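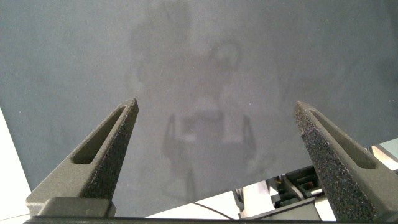 Furnished rental, landlord keeping part of deposit over a table. Normal?

Benito Zabala
Moved out of a furnished one bedroom in December. Walkthrough went fine, guy looked around for maybe ten minutes, said all good, shook my hand. Then I get a letter saying they're keeping part of my deposit for "table replacment". No price list, no receipt, nothing.

It was a cheap table when I got there. Lived there four years. Worked on it, ate on it, kept a mat down most of the time. There's some wear near one side, sure. No holes, no burns, legs are fine. Is that not just normal wear?? Also nothing in the lease about furniture except one line that says "furnished". No inventory that I can find. The building is run by Prastitz if anyone's dealt with them.

Do I write back or just go to small claims. Don't really want to spend more than the table's worth fighting this.

7 comments

Hélène Friesen
Write first. Always write first, even if you end up in court, you want to show you asked.

Keep it short. Say you dispute the charge, ask for a receipt or estimate, and ask for whatever move-in inventory they're relying on. Give them a date to answer by. Send it so you get proof of delivery and keep a copy. Email too if they use email.

On wear: depends on your state but in most places they can't bill you for ordinary use. And even when there is real damage they usually don't get the price of a brand new table for an old one. Ask how old it was when you moved in. My old landlord went very quiet after that one. Took three weeks but the check came.

Also look up the deadline for itemized deductions where you live. If they missed it you may get the whole thing back, some states add a penalty on top. Your county court site should have a plain page on it, and often a form.

Amparo Montoya
what she said. Plus dig thru your phone for old pics, doesn't matter what of, if the table's in there it helps. Anything from the first month is gold. I do this for my own place now, every surface, before I unpack and again when stuff's set up.
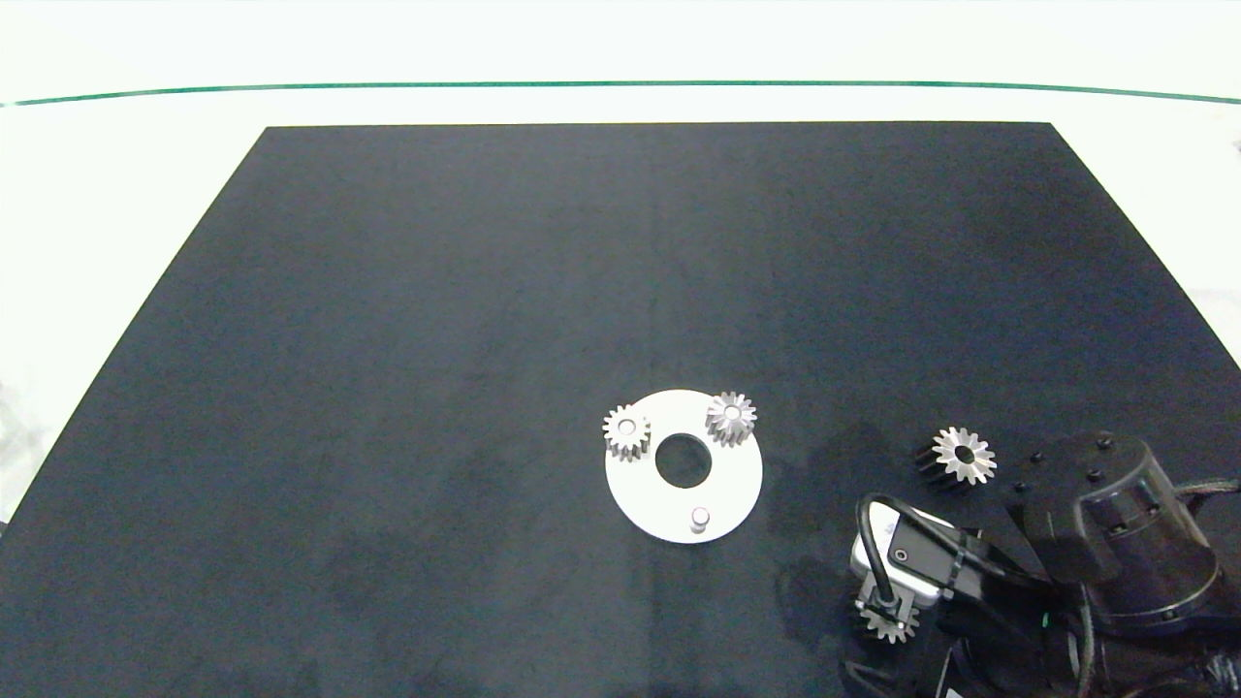 White ring on my black mat, white tabletop showing on both sides.

Put them in a folder and email it to yourself so there's a date on it. Do the inside of the oven too. They got me for an oven once.

And don't cash a partial check until you've read what's on the back, sometimes it says paid in full. Good luck, prob they fold

Viewed 1,386 times
Shares: 3

Related
Can they charge for repainting after 4 years
Roommate left early, who gets the deposit
Carpet cleaning fee not in lease
How long to keep move-out letters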